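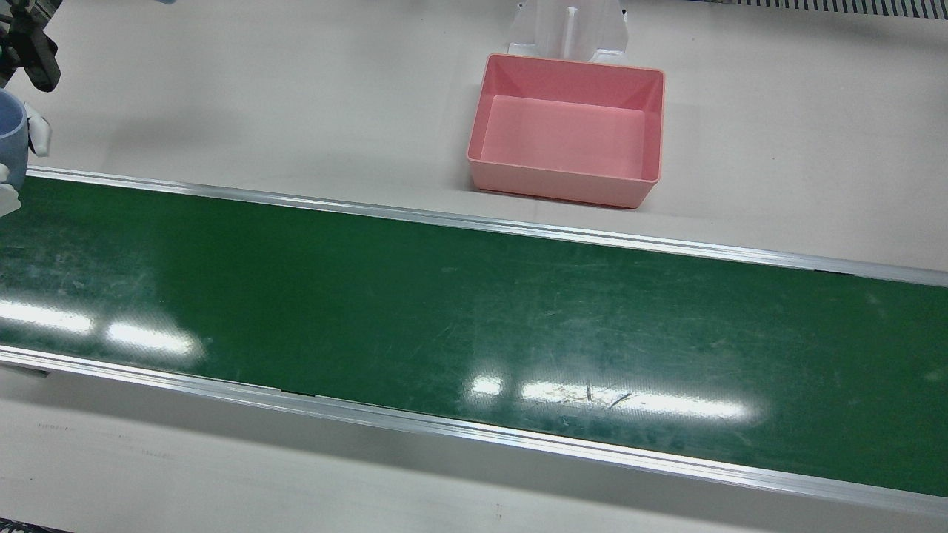 Meter bench, May, row unit 2

Picked up where we left off on the McIver drill. Mhairi Ogilvie had already pulled the seed meter off row 2 and left it on the bench with the cover loose. Two complaints from the Drunenholm plot: doubles on the flat seed lots, and a long skip whenever the row comes out of a turn. Treating them as separate problems until something says otherwise.

Meter condition

Disk has light wear on the seed side, nothing I can catch a fingernail on. Brush is tired. The bristles lean over at the bottom third and stay leaned over. Vacuum seal has a flat spot near the outlet that lines up with a rub mark on the cover. Swapped the brush, left the seal alone for the first run so we only change one thing at a time.

Run 1: new brush, old seal

Corn, medium flats, same lot they planted. Talc at the normal rate. Vacuum at 17 inches of water on the bench gauge. Doubles dropped off right away compared with the old brush. Skips did not change. They come in bunches, then it runs clean for a while, then another bunch. That pattern makes me think of the seal and the disk turning past the flat spot, but the bunches are too far apart for one turn of the disk. Noted and moved on.

Run 2: new brush, new seal

Gauge came up and I had to back the fan down to get to 17 again. Singulation better again. Counter stopped at 1,507 seeds when the hopper ran low, so the last part of that run should be thrown out. Mhairi wants it kept in the log with a mark beside it. Fine, marked.

The bunched skips are still there but shorter. So the seal was part of it.

Drive side

Pulled the drive cable and spun it by hand. There is a tight place. It winds up, holds, then lets go, and you can feel the core jump inside the housing. A meter that stops for an instant and then catches up would give a skip followed by crowded seed, and when I went back to the run 1 printout the crowded seed was there after nearly every bunch. I had been reading those as doubles.

Cable is routed too tight around the parallel arm bracket. With the unit down in planting position it looks all right. With the unit raised it bends hard just behind the clamp. That would fit the skip coming out of turns, when the row has just been set down again and the core has not settled.

Moved the clamp back one hole and cleaned the core. No graphite on the shelf, only the spray lube, which I do not want in there with talc and dust. Put it back together dry for now.

Run 3: rerouted cable

Three lift and lower cycles before starting, to copy a headland turn. No long skip at the start. One short one partway through, cause not known.

Things to sort out

Order graphite and at least one spare cable. The Lutari catalog lists the length we need but the end fitting looks different in the drawing — call before ordering.

Check the clamp position on the other rows. If they were all set up by the same person on the same day they will all be one hole too far forward.

The Cirine monitor on the tractor was showing population right on target through all of this. It averages over too long a stretch to show a short stall and catch-up. Look in the setup menu for a shorter window before the next plot goes in.

Down pressure not looked at. Closing wheels on row 2 have about 20 percent more side play than row 1 going by the dial, so do bushings while the unit is apart.

Old brush and seal are bagged and tagged in the second drawer. Please do not put them back in the parts bin.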